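About Retilholm

Retilholm tests grippers, arms, cameras and controllers for companies that are choosing automation equipment. The company was founded by Nelly Arboleda and Sihan Xiao and works from a single lab in Perkton.

Gripper comparisons make up most of the work. Each candidate is mounted on a six-axis arm through an adapter and run through the same pick list over a printed mat. A standard run is 700 picks. Endurance runs are 3000. Grip force, cycle time and missed picks are logged by Narkulent, our in-house test software.

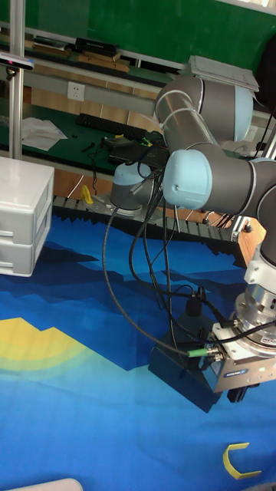
What clients receive

A written report, the raw logs and the mounting drawings. Units on loan go back to the supplier after sign-off. We do not sell hardware or take commission.

Sihan Xiao runs the arm and controller tests. Nelly Arboleda handles cameras and calibration. Test slots for November are open.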